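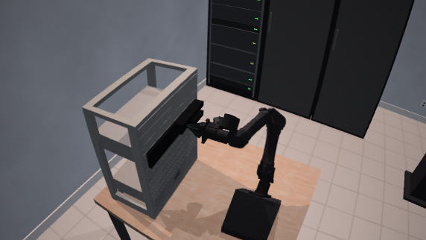

Posted by slotdrift, April 12, 2025, in Teleoperation and Demonstration Data

Subject: Scripted grasp poses or teleop for rack module handling in sim?

I'm setting up a simulated task for the Prindberg bench cell. One arm on a table, a gray open rack in front of it, a long black module on the side of the rack that faces the arm. The policy has to bring the gripper to the module, close on it, and pull along the slide direction without twisting it. Learning from demonstrations only, no reward shaping.

I have 200 teleop demos so far, recorded with a hand controller. The trained policy gets the fingers to the module nearly every time. Then it stalls next to the stepped blocks and jitters until the episode times out. Replaying the demos, I can see myself doing the same thing. I get close, stop, correct, stop again, then commit.

Two options as I see them. Collect more and hope it averages out, or script the approach and only teleoperate the last few centimeters. Which one has worked for people?

hexkey_r

Neither yet. Check how many frames in each demo have near-zero commanded velocity. If you are cloning single-step actions with no history, the policy sees the same image for "waiting" and "about to move." It learns to wait. Trim the pauses and retrain on the same 200 before you record anything else.

slotdrift

Fair. I filter below a velocity threshold, but only at the start and end of the episode. Pauses in the middle are left in. I was worried about cutting the pause where the gripper closes.

hexkey_r

Keep any frame where the gripper command changes, plus a short margin on each side. Drop the rest.

pallet_math

I'd go the other way and leave the data alone. Pauses are information. We trimmed ours on the Nellar insertion task and the policy started closing before the fingers were in position, every time. Switched to predicting chunks of actions and put the pauses back. Stalling went away.

What did matter was where the demos started. Ours all began from one home pose, so the wrist came in at one height and one angle. Anything off that path and it had no idea what to do. We re-recorded with the start pose moved around, including starts where the fingers are already level with the module and open, a short distance out.

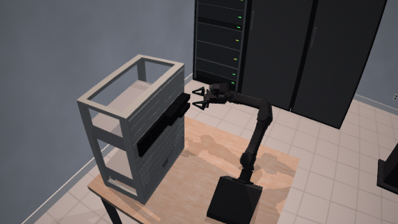

Those short-range starts are cheap to record. An operator can do one in a few seconds, and they put most of the data where the contact decision gets made. We ended up with 509 episodes total, more than half of them short. I would not script the approach. You get one clean line through space, and the policy has nothing to recover with when it drifts off.

hexkey_r

"Closing before the fingers were in position" sounds like you trimmed across the gripper event. That is the exact case I said to keep. I don't dispute the chunking.

pallet_math

We kept a margin. It may have been too small. I no longer have that config, so I can't settle it.

orbweaver9

Question for the OP about viewpoint. What is the operator looking at during recording? Judging depth on a black gripper next to a black module is hard from a single view over the arm. With dark cabinets in the background it gets worse. Your stop-and-correct habit could be a display problem, and no amount of data will train that out of a person.

slotdrift

One view, high and behind the base. I do have a lower one from the front side of the table. I was only using it for checking replays.

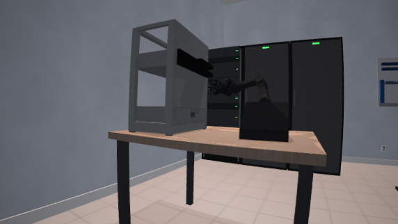 Lower front view, gripper open near the right edge of the rack.

orbweaver9

Put both in front of the operator. From the high view you can't tell whether the fingers are at module height or under it. In the low one you can see they are just below. Whether the policy gets both is a separate decision. I would give it both, at least at first.

tamarack_io

Disagree on giving the policy both if this is headed for hardware. Every view you train on is a view you have to mount and calibrate on the real cell. We used the Claris rig with two views and lost most of a month to one bracket that kept shifting. Operator gets two, policy gets one plus a wrist view.

Also, has anyone asked why this is being driven by remote at all? If the real arm can be backdriven, take it by the wrist and move it through the pull by hand. You feel the slide bind. A hand controller with no force feedback gives you nothing there, and sim contact on a long thin part is not something I would trust for the pull phase.

slotdrift

Real arm can be backdriven. It isn't available until late April, so sim is what I have. Agreed on the pull. I mostly want the approach and grasp out of this set.

pallet_math

Hand guiding has its own problem. Your arms and torso are in every camera view. We had to replay the joint trajectories afterward to get clean images, and the replays did not always reproduce the grasp.

tamarack_io

Replay, discard the failures, keep the rest. It costs you time. Still faster than tuning contact parameters.

fennel_dsp

How long are the episodes? At our control rate anything over 500 steps got noticeably worse, mostly from operators idling near the goal. I put a hard cap on length and told people to restart if they hit it. The Tveit example config ships with a cap of 2,000 and I think that is far too generous for a reach and grasp.

slotdrift

Mine run well past 500. I copied that config.

fennel_dsp

Then start there. Lower the cap and re-record the long ones.

slotdrift

Plan for now: second view on the operator screen, lower cap, start poses varied with a good share of them close to the module. I'll train once with mid-episode pauses trimmed and once untrimmed with chunking, same seeds, and post both curves in this thread.

hexkey_r

Post the margin you use around the gripper event too.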